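Two-Arm Manipulation Lab
Handout for Session 2: Plates and the Wire Rack
Instructor: Wayne Whiteley

Please read this handout before you come to the lab. Last year many students read it for the first time at the bench, and they lost half of the session looking for the home position command.

1. What we are trying to do

The task of this session is called "plates". There is a wire rack on one side of the table and a few plates. Each team teaches the two arms to move plates between the rack and the table top. The left arm and the right arm are controlled by the same program, but every arm has its own list of waypoints. We call this list a track.

You will write the tracks in Urow, the small script language that you already used for the single arm exercise. The only new command is WAIT_OTHER. It stops one arm until the other arm has reached a named point.

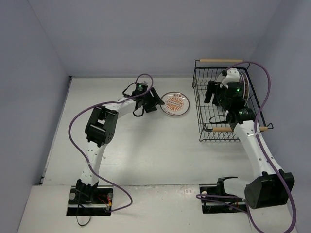
A good track has few points. Beginners usually put a point every few centimeters, and then the motion looks nervous. Begin with four: home, above, grip, lift. Add a fifth one only if the arm goes too close to the wall or to the handle of the rack.

2. Gripping a thin object

A plate is more difficult than a cube. The cube from the first session forgives an error of several millimeters, but the rim of a plate does not. Please remember the following:

- Approach from the side of the rim and keep the jaws parallel to it.
- Close at 30 percent speed. The full speed is never needed in this lab.
- After closing, pause for 1000 milliseconds before the lift. The Hustitz driver needs this time to report a correct force value.
- If the force value is zero, do not lift. Open, go back to "above", and try again.

For plates which stand on edge in the rack, the wrist must come down between two neighbors. Teach the point "above" very exactly, then lower the wrist in small steps by hand and save the last step as "grip". 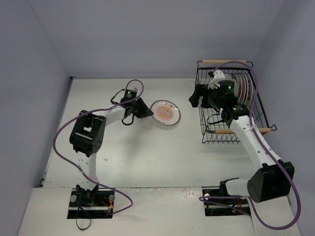 The two arms should not enter the middle of the table at the same time. In theory WAIT_OTHER prevents this, but only if both tracks use the same name for the point. A spelling mistake gives no error message – the arm simply waits forever. If your arm is standing still and you don't know why, check the names first.

3. Putting down

Putting down is where most teams lose marks. The plate must be released when its lower edge is already supported. Bring the plate over its place, tilt the wrist slowly, and open the jaws only at the end. Use TILT with small values. 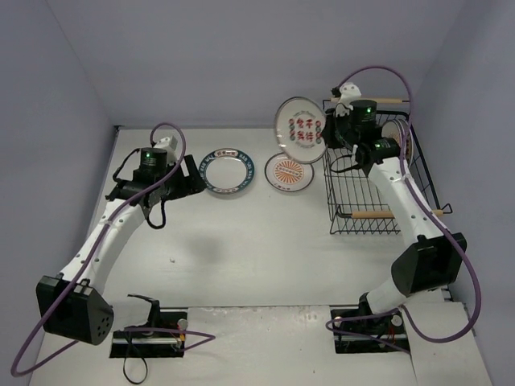

Fig. 3. Right arm holding a plate beside the rack.

Do not forget that a larger plate has its center farther from the jaws. The same track will not work for all sizes. Save a separate "lift" point for every plate you use.

4. What to hand in

Each team makes 20 attempts and writes the result of each one in the log sheet. Failed attempts are also written down, with one sentence about the reason. Send the log and both Urow files by Wednesday. The Vurnetti prize for the cleanest log will be given in the last lecture, as every year.

Comments

zerouali_k: In part 2, is the pause counted inside the closing time or after it?

W. Whiteley: After it. I will write it more clearly in the next version.

tomato9: WAIT_OTHER cost us one full hour. It was a capital letter.

Lab contact: room desk, Wayne Whiteley | Copyright Two-Arm Manipulation Lab | Back to top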